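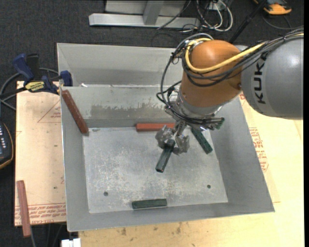 塔克登（Tarkden）是霍尔托（Holtow）学院下属的机器人学习实验室，主要从事抓取示例的采集、整理与发布，为学习系统提供可靠的训练材料。实验室的基础任务是料箱取件：机械臂从金属料箱中逐一取出长条形积木，系统记录每次尝试的关节位置、夹爪开度和最终结果。料箱内的红、绿两色积木不作整齐码放，有的横靠箱壁，有的斜置箱底，夹爪须从两侧接近目标的一端。学习系统需要接触的，正是这类姿态各异的情形。

## 沿革

实验室的前身是沃恩（Vaughan）楼内的一个课程项目，当时仅有2名专职人员，采集工作多在课余进行。项目并入学院后设立独立编制，工作范围由单一料箱扩展至混合零件分拣，并开始承接校外合作课题。

## 采集工作

每个采集时段为60分钟，由一名操作员值守，负责重置料箱、核对标定和填写记录单。抓取失败的尝试与成功的尝试一并保存，标注人员另行注明失败类型，如滑脱、碰壁、误取相邻物件等。单日采集量以600次尝试为上限，超出部分顺延至次日。

料箱、夹爪手指等易磨损部件按使用情况更换。更换前后的数据分列批次，不混合编号。

## Farneo 数据集

实验室对外发布的成果统称 Farneo。现行版本收录165个批次，每批附有采集条件说明、标定文件和标注规范。高等院校及非营利研究机构可申请免费使用；企业用户须与学院签订书面协议。数据集每年5月更新，勘误随时发布。

## 合作与参观

实验室接受联合课题、学生实习和设备测试方面的申请。申请材料应包括课题简介、所需批次类型及预计周期，统一提交霍尔托学院科研办公室。本年度合作申请的截止日期为3月15日。参观须提前预约，采集进行期间来访者应在操作区外等候，并遵从值班操作员的安排。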